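12 shares · 3 comments

4. Gripper Comparison on Soft Household Items

4.1 Setup and tasks

Most published gripper tests still lean on rigid blocks, cans, and tools. We wanted to know what happens when nearly everything a robot has to pick up is floppy, and the answer has been more fun to work out than we expected. This section compares two fingertip designs on the same pair of arms, with the same controller and the same operators, so that any gap between them comes down to the part that touches the cloth.

The first design, which we call the Pranetti tip, is narrow and tapers to a fine end. The second, the Derkach pad, is broad and flat with a soft face. Both fit the same finger mount and can be swapped in a few minutes with one hex key. We also ran each design under two controllers: a plain position controller that closes to a set width, and the Nistetti controller, which watches motor current and stops closing when the load rises past a threshold.

Two tasks were used throughout. In the sorting task, the arms work on dark coiled accessories, a blue basket, and a wooden tray divided into square compartments. In the folding task, a printed cloth is folded into a strip on the mat. Trials began with both arms in the same home pose. An operator drove the arms from a pair of leader handles and had no direct view of the mat, only the fixed camera and the wrist cameras.

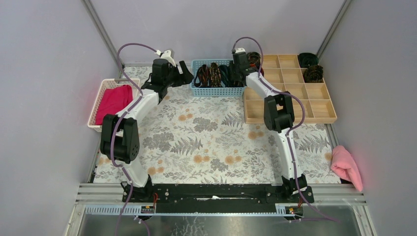 Figure 3. The two-arm workspace at our Hultcombe lab, with the baskets, the divided tray, and the cloth items used in the comparison.

We ran 100 trials for each pairing of fingertip and controller in the sorting task. A trial counted as a success when the item came to rest fully inside one compartment within 43 seconds of the first arm movement. Items that hung over a partition were scored as failures, even if most of the coil was where it should be. This is a strict rule, and it hurt the Derkach pad more than the Pranetti tip. The wide face holds a coil very securely, but it needs room to open, and the compartment walls don't leave much. Operators learned to release from a little higher up, which worked well for stiff coils and badly for springy ones.

The narrow tip was a delight in the basket. It can slip between two bunched items and lift one without dragging its neighbor along, and the Nistetti controller made this better still by keeping the squeeze light. Its weak spot was twisting. A coil held at a single small contact tends to swing, and a swinging coil is hard to place. Kyrylo Tymoshchuk, who drove most of the sorting trials, found that pausing over the tray before lowering fixed a good share of these cases, and we added the pause to the operator notes partway through November. Trials from before the change are kept in a separate group in our logs and are left out of the comparison.

For the folding task we ran 35 trials per pairing. Here the wrist camera mattered much more than we had planned for. From the fixed camera, a dark cloth folded several times over looks like one solid band, and it is very hard to tell which layer a finger is about to take. At the wrist, the creases and the edge of each layer can be picked out, and the printed flowers turn out to be handy landmarks, because a break in the pattern marks a fold. Operators said they steered by the print without being told to. The mat is a harder case. Its own botanical print adds clutter behind the cloth, which we like as a test of camera views and dislike as a test of patience.

We set the wrist camera so that both fingertips stay in view at the bottom of the image. This costs some of the picture, and the finger bases are out of focus at that range, but seeing the tips next to the cloth edge was worth far more to the operators than a wider view of the mat.
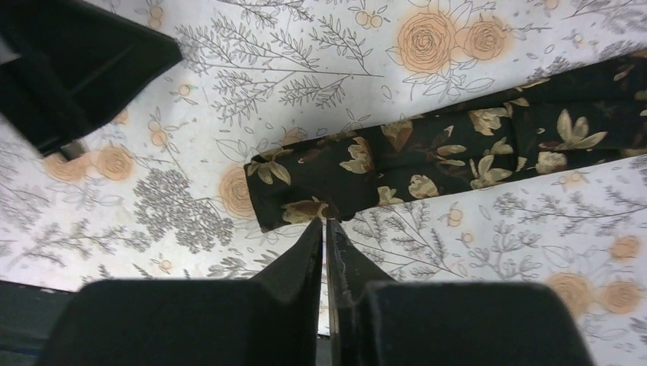

Figure 4. Wrist camera view in the folding task, with the fingertips just below the folded flap.

4.2 Controller effects

The current-based stop helped both fingertips, though in different ways. With the narrow tip it cut down on pinched and dragged mat fabric, the most common fault in folding. With the wide pad it mainly saved time, since operators no longer had to guess a closing width for each stack of layers. We had set one threshold for all items at first and soon gave that up. Thin cloth and braided coils need different values, and the final settings are given with the trial logs.

Across both tasks the logs hold 1832 separate grasp attempts, counting retries within a trial. We think the retries are the most interesting part of the data. A failed first grasp often leaves a small raised ridge in the cloth, and the next attempt can use that ridge as a handle. We are now testing whether a short, deliberate push before closing gives the same benefit.

Related items
Current thresholds for light grasping: notes on the Nistetti controller
Wrist camera placement for two-arm folding
Soft pads and narrow tips: building the Derkach and Pranetti fingers
Operator notes from the Hultcombe sorting trials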